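edus-sync README

Time alignment and cleanup tooling for the two-handed gripper recordings. Takes the raw streams (hand cameras, head camera, finger opening, pose), puts them on one clock, cuts them into episodes, writes something you can train on. Started as one script of Bríd's, now slightly more than that. Maintained by Ulises Acuña and Bríd Ó Riain, when there is time.

Last proper update of this file: Saturday, June 6, 2020. Anything newer is in the changelog or in Bríd's head.

What's in here
- sync/ : clock matching, drift fit, resampling
- cut/ : episode splitting from finger opening + pose
- seg/ : finger masks for the hand cameras
- export/ : writes Bastach format. The old Agarwal writer is still in there but don't use it, it drops the last chunk if the file is short
- tools/ : viewer, checker, odds and ends

Install
Python 3.7. Make a clean environment, install from requirements.txt, then run tools/check_env. If it moans about the video decoder it is almost always the system ffmpeg being picked up first. Put the bundled one ahead of it on the path and try again.

Running it
Point sync at a session folder. It wants one subfolder per stream and a session.yaml at the top. Output goes to a new folder beside it, raw files are never touched.

Everything gets resampled to 60 Hz. You can change this in the config but cut/ has thresholds tuned for 60 and they are in samples not seconds (yes, on the list).

Sync
Each stream carries its own timestamps. We fit one offset and one slope per stream against the head camera, which is the reference. Coarse match from open/close movements of the fingers, fine match from pose. If the residual is over 2 samples the session is marked bad and skipped. Override with force: true, but look at it in the viewer first.

Known weak spot: sessions with hardly any finger movement. The coarse step has nothing to hold on to and will happily pick the wrong peak.

Views
Hand view and head view, pouch setup. Frames are not matched to each other.
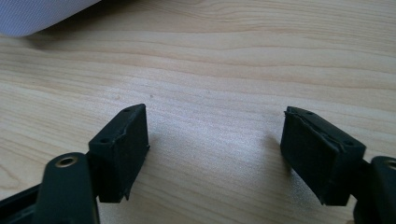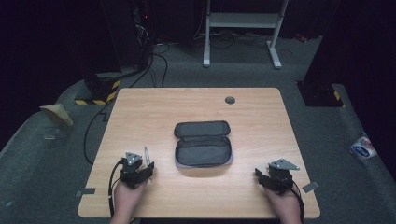
Finger masks
seg/ gives a mask per finger per hand camera frame. Used for two things: the opening estimate when the encoder stream has gaps, and blanking the fingers out before feature matching so the tracker doesn't lock on to them.

Notes:
- the tracker likes texture. Plain table with soft grain gives it very little, glare gives it nothing. It now falls back to head camera pose if the keypoint count stays low
- pad edges are not straight lines. First version fitted a rectangle, and any lifted foam ended up outside the mask and got tracked as background. Now we fit the outline freely and grow it a bit. Slower, worth it
- shadows near the pads still leak in on pale surfaces. Setting grow: 3 helps, any more starts eating the object
- dark object, dark fingers: the masks merge on contact. cut/ ignores mask area for that reason and only looks at opening

Splitting
An episode starts at the first movement of either hand after both have been still, and ends when both are still again. Min length is in the config. Two-handed episodes are kept whole, we do not split per hand. If you want single hand episodes use split_hands.py in tools/, which is Bríd's and comes with no promises.

Numbers for the current release
- sessions in: 168
- episodes out after cutting and checks: 1,863
Rejected sessions are listed in rejected.txt with a reason code. Code 4 is sync residual, code 7 is a missing stream. The others are explained in the file itself.

Fields per episode
- pose_left, pose_right: position + quaternion, in the head camera frame at the first sample. w comes last!!
- open_left, open_right: 0 closed, 1 fully open. Normalised per session
- rgb_left, rgb_right, rgb_head
- valid: one flag per sample. False means interpolated. Please mask these in your loss, we have had two bug reports that were just this

Config gotchas
- left and right are from the operator's side, always
- paths in session.yaml are relative to session.yaml, not to where you run from
- Utilbridge exports use microseconds, everything else is nanoseconds. Loader guesses from the size of the number. Set time_unit by hand if you care

To do
- thresholds in seconds
- checker should catch swapped left/right streams, currently it dosen't
- retrain seg/ with more glare frames, aiming for November
- throw out the Agarwal writer
- tests for the drift fit, there is one and it's commented out

Problems
Open an issue with the session.yaml and the last bit of the log. Not the whole log please. Sync questions to Bríd, masks and export to Ulises.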